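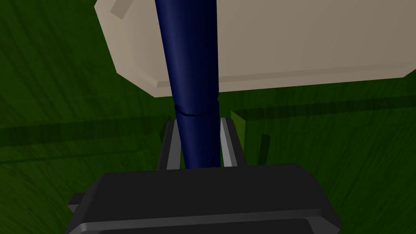

Relamar
A word list of Canadian small-town curling club minutes, such as they are

Version 2, 20 December 2019
Maintainer: Nicanor Zapata

What's in it

Relamar is the typed-up text of minutes from two clubs, Otholm and Pluseck, covering 40 seasons of each. Most of it concerns the price of coffee. The rest concerns who left the ice shed unlocked, a matter that runs to 13 separate meetings at Otholm and was never settled.

Files

minutes.csv — one row per agenda item
words.txt — every distinct word, with its spelling left alone
motions.csv — motions moved, seconded, tabled and forgotten

Columns in minutes.csv

club: otholm or pluseck
season: the year the ice went in, so a May meeting belongs to the previous year's label
item: number as typed by the secretary, who could skip from 4 to 9 without a blush
text: the item itself
colour: ink colour, where I could tell. Blank means black, or that I'd stopped caring.

Known problems

Pluseck changed secretaries mid-season and the new one wrote in pencil. Words I couldn't read are marked [?]. There are a lot of [?].

"Pfister" turns up throughout the Otholm minutes as a person, a trophy and a brand of grievance. I have not tried to sort these out. Anyone planning to run name recognition over the file should pack a lunch.

"Centre" and "center" both occur, sometimes in the same motion. Please don't send me a patch that fixes this. It's the only part of the data I'm sure of.

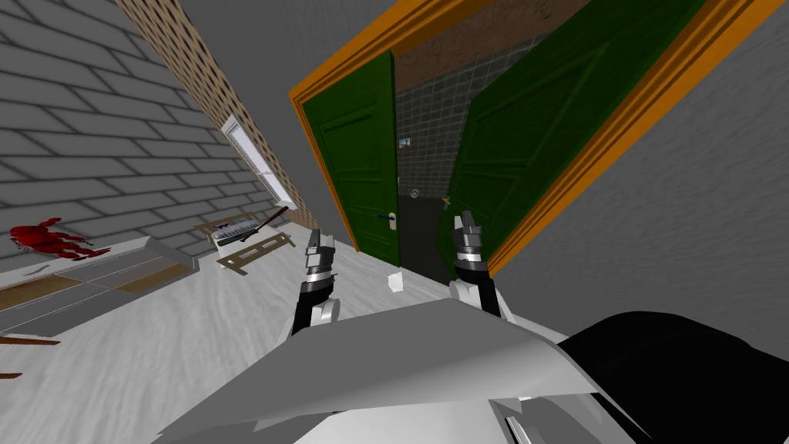
Green doors in an orange frame, partly open, with grey brick at left.

Loading it

The files are UTF-8 with commas as separators. Text fields are quoted. If your spreadsheet turns "3-4" into a date, import that column as text — those are scores.

Licence

Both clubs said yes, one of them in writing. Use it for whatever you like and keep the club names attached. Corrections go to Nicanor, with the club, season and item number in the subject line.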